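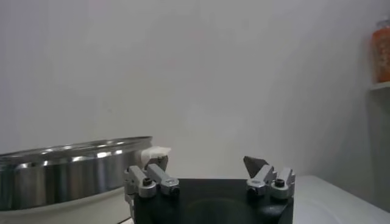 Readers in Pulville keep telling us the new "wholesome" biscuits taste of cardboard and cost twice as much, and one of them wanted to know whether anyone at Baptiste had eaten a whole packet before putting it on sale.

It's a fair question. Baptiste has made snacks in Nirnidthorpe for longer than most of its customers have been alive, and for most of that time it sold them as treats. You bought a packet, you ate it, you didn't read the back. Now the back has more words on it than the average birthday card, and the front has a green leaf.

I asked the firm what the leaf means. The reply came in an email of 933 words, and I still don't know. It speaks of "balance" and "mindful moments". It mentions oats several times. It doesn't say that the leaf stands for any test the biscuit had to pass, and when I wrote back to ask, I was sent the same email again with a different greeting.

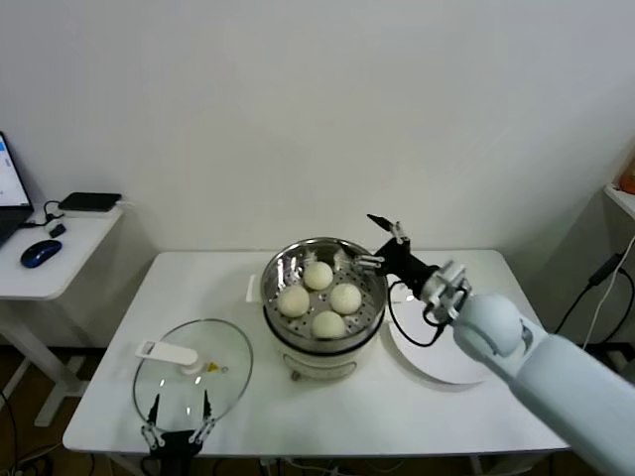
*4 min read*

The old biscuit and the new one are both still in the shops, so I bought them and read the labels side by side. The new one has less sugar per 100 grams. It also comes in a smaller packet, with 12 biscuits in it, and the suggested serving has shrunk to a single biscuit. Who eats one? The fat is the same. The salt has gone up a little, presumably to make up for the missing sugar.

Vandivcombe, the smaller rival across the county, has gone down the same road with its seeded crackers. Its posters say 1000 shoppers "felt better about snacking" after trying them. I asked what they'd been eating before, and how the question was put. The press office said the survey was done for in-house use, which seems an odd thing to say about something printed on the side of a bus.

I don't think either firm is lying. A biscuit with less sugar is a biscuit with less sugar, and some people will be glad of it. My quarrel is with the leaf, and with the price that came in alongside it. Baptiste says its costs have risen. The old packet, made in the same factory, hasn't gone up by a penny.

A second range is due in April, this time with added fibre. I've asked for the label in advance and been promised a sample instead.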